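Search this site
Enter keywords
Go

Jondon side to trial new shot clock system for remainder of season

2/2/24
By Isla Wihongi

Jondon Basketball Club will replace its manually operated shot clock with a linked timing system from its next home fixture, after the league's competitions panel cleared the equipment for use in first-division matches.

The system, supplied by Clolasura, connects the shot clocks above each backboard to the game clock and to the whistle microphones worn by the three referees. When a whistle is detected, both clocks stop together. At present the game clock operator and the shot clock operator work from separate consoles at the scorer's table, and each stops their own clock by hand.

Jondon's existing equipment was installed when the Hamdy Centre opened and has been the subject of two written complaints this season. The more serious followed the November home match against Givdale, when the shot clock failed to reset after a defensive rebound late in the fourth quarter. Givdale were called for a violation with 11 seconds wrongly deducted, and lost by a single point. The result stood. The league found that the officials had followed the correct procedure on the information displayed to them, but asked the home club to put forward a remedy.

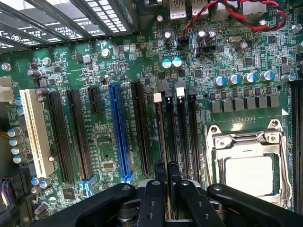 Leonie Tapsell does not accept that the equipment was the main problem in November. Her view is that the reset was late because the operator was waiting for a signal from the trail referee, and that a faster console would have shown the same wrong figure. She would prefer the money to go on training for table officials, who currently receive one evening's instruction before the season and no formal assessment after it.

The league's report partly supports that reading. It records that the reset signal was given late, and that the console then took a further second to respond once the button was pressed. It recommends changes to both the equipment and the signalling procedure, and does not say which of the two faults carried more weight.

Under the terms of the trial, the new system will run at all of Jondon's remaining home games. A human operator will still start the shot clock and decide between a full reset and the shorter reset used after an offensive rebound. Only the stopping of the clocks is automatic. If the link fails, the table will return to manual operation at the next dead ball and the crew chief will inform both benches. No part of a game played under the linked system may be replayed on the grounds of a timing fault alone.

The whistle detection has been adjusted for the acoustics of the building. The Hamdy Centre holds nearly 1000 spectators on two sides of the court, and the low roof over the east stand was found to return enough noise to affect an earlier model. Clolasura has since narrowed the range of frequencies the microphones respond to. Referees will be issued with a matching whistle and may not use their own.
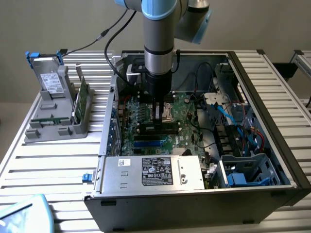 Additional reporting: Brodie Kereama

The cost to the club is £3940, which covers the receivers, three microphone packs, a replacement console and the first year's support. The league will contribute £500 towards this in return for the timing records from each match. Season ticket prices are not affected.

Away teams will be offered a 20-minute session with the system before warm-up. Givdale, who return to Jondon for the second of the season's meetings, have confirmed that they will take up the offer. Their head coach, Leanne Hollis, said the club had no objection to the trial but had asked for the shot clock display to be recorded on video throughout, so that any disputed reset could be checked at the next stoppage.

That request has been granted for the Givdale match only. Video review of the shot clock is not otherwise permitted in the division outside the last two minutes of the fourth quarter and overtime — a rule that would not have covered the November incident, which fell shortly before the cut-off.

The competitions panel will compare the records with those from manually timed games elsewhere in the division. It is looking mainly at the gap between the whistle and the clock stopping. A decision on wider use is expected before fixtures are issued for next season. Clubs wishing to comment have been asked to do so in writing through their registered secretary.

Tip-off times for Jondon's home games are unchanged. Doors will open 15 minutes earlier than usual for the first match under the new system to allow for sound checks with spectators in the building.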